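4. Setting up the Tolus label printer at your packing table

This section explains how to place the printer, load the label roll, and print the first test label. Please read it to the end before you switch on the power. If you bought the Tolus together with the Mazza paper cutter, set up the printer first and the cutter after.

4.1 Choosing the place

1. Put the printer on a flat and stable surface. The colour of the surface has no importance, but it must not shake when you lean on it.

2. Leave 40 cm of free space behind the printer. The roll cover opens backwards and needs this room.

3. Keep the printer out of direct sunlight. The label paper is sensitive to heat and becomes grey after some days near a window.

4. Do not put the printer on the same power board as a kettle or a heater.

Note: If two persons share the printer, place it so both can reach the front button without standing up.

Caution: Never lift the printer by the roll cover. The hinges are not made to carry the weight, and the warranty does not include broken hinges.

4.2 Working height

Many customers write to us about sore shoulders after a long day of labels. The height of the table is usually the cause. When you stand at the table with your shoulders relaxed, your elbows should be a little higher than the surface. Wear closed shoes if you handle heavy parcels.
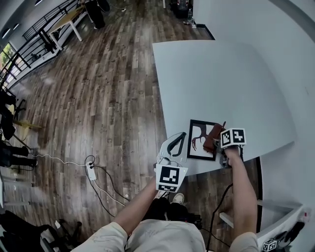 Can I use the printer while sitting?

Use it sitting or standing, as you prefer, but adjust the chair so that you can see the label exit without bending your neck.

4.3 Loading the roll

1. Check that the power is off.

2. Press the two grey tabs at the sides and open the roll cover completely.

3. Take the new roll from its bag and remove the small piece of tape. Keep the bag, it is useful for storing a half-used roll.

4. Put the roll in the holder with the labels facing up. The paper must come from the top of the roll, towards you.

5. Pull the paper until it passes the exit by one label.

6. Close the cover with both hands. You should hear a click on the left and a click on the right. If you hear only one, open it and try again.

Caution: The cutting edge at the exit is sharp. Keep your fingers away from it, and keep children away from the printer when the cover is open.

4.4 First test label

1. Switch on the power with the button at the rear. The front light blinks orange and then stays green.

2. Hold the front button for 4 seconds and let it go. The printer makes a test label with the name Uvivville and a row of thin lines.

3. Look at the lines. All of them should be complete from left to right. If a line has a gap, clean the print head as in section 7.

4. If the test label comes out blank, the roll is upside down. Go back to 4.3, step 4.

Note: The first label after a new roll can be printed a little too high. The printer corrects this alone with the second label.

4.5 If the front light is red

Steady red: the cover is not closed, or the roll is finished.

Slow blinking red: the print head is too hot. Wait until the light is green again. Do not open the cover to cool it faster.

Fast blinking red with code 923 on your computer: the cable is not well connected. Unplug it at both ends, check that there is no dust in the sockets, and plug it in again.

For any other code, see the list on page 26 or write to Loredana Mancuso at the Goltel service desk. Please include the serial number, which you find on the underside of the printer.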